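Bralent 牛皮纸桌面保护卷使用评测

2023年10月27日

工作台换成白色台面以后,我一直在找能垫在上面的东西。硅胶垫太软,裁纸的时候刀会陷进去;报纸掉墨,白台面擦起来费劲。后来在 Jerville 网店买了 Bralent 的牛皮纸卷,宽700毫米,用到现在已经换过几张,可以写一写了。

纸是本色的,正面略光,背面粗一些。刚从卷上拉下来会往回卷,反着卷一遍,压一晚上就平了。着急用的话,四角贴美纹纸胶带也行,撕的时候慢一点,不会带起纸毛。

厚度够日常用。白乳胶滴上去,及时刮掉,背面没有透。丙烯颜料也没有问题。木蜡油不行,几分钟就渗到下面,台面上留了一圈印子,用酒精擦了两遍才掉。如果主要做上油的活,建议垫两层,或者换带淋膜的款式。 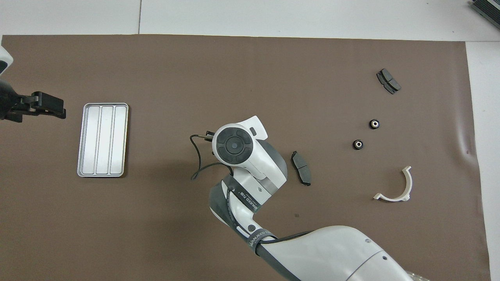 Fahmy 在商品页下面留言说,他做皮具染色,单层纸撑不过一个下午,边上一圈最先起皱,后来改成下面铺一层旧塑料桌布,上面再铺纸,纸可以多用好几天。这个办法我试过,防渗确实好,缺点是纸会在塑料上打滑,裁直线时要多用一只手按着。

裁切方面,卷芯自带的锯齿条不好用,撕出来的边是斜的。我现在用钢尺加美工刀,先折一道印再裁,边就直了。之前用过 Drevden 的同类产品,锯齿条比这个利,但是纸薄,铅笔写字稍微用力就破。两家只能选一家的话,我还是选 Bralent。

另外说一个小用处:纸面可以直接写字。尺寸、配比、打孔位置随手记在旁边,换纸的时候把那一块剪下来夹进本子里,比到处找便签方便。圆珠笔和铅笔都好写,水性笔会有一点洇。

价格是352元一箱,一箱2卷,运费另算。单看价格不便宜,按我的用量,一卷最多能用9个月,摊下来可以接受。包装一般,我收到的其中一卷端头磕瘪了,外面几圈有折痕,裁掉不影响使用。客服答应补一小段,后来也寄到了。

不足有两点:一是没有窄幅可选,小桌子要自己裁掉一条;二是放在潮湿的地方会发软,我那间屋子没有暖气,12月以后打算把备用的那卷收到柜子里。

做手工、包装、给孩子铺桌子画画都合适。经常接触油和溶剂的,买淋膜款。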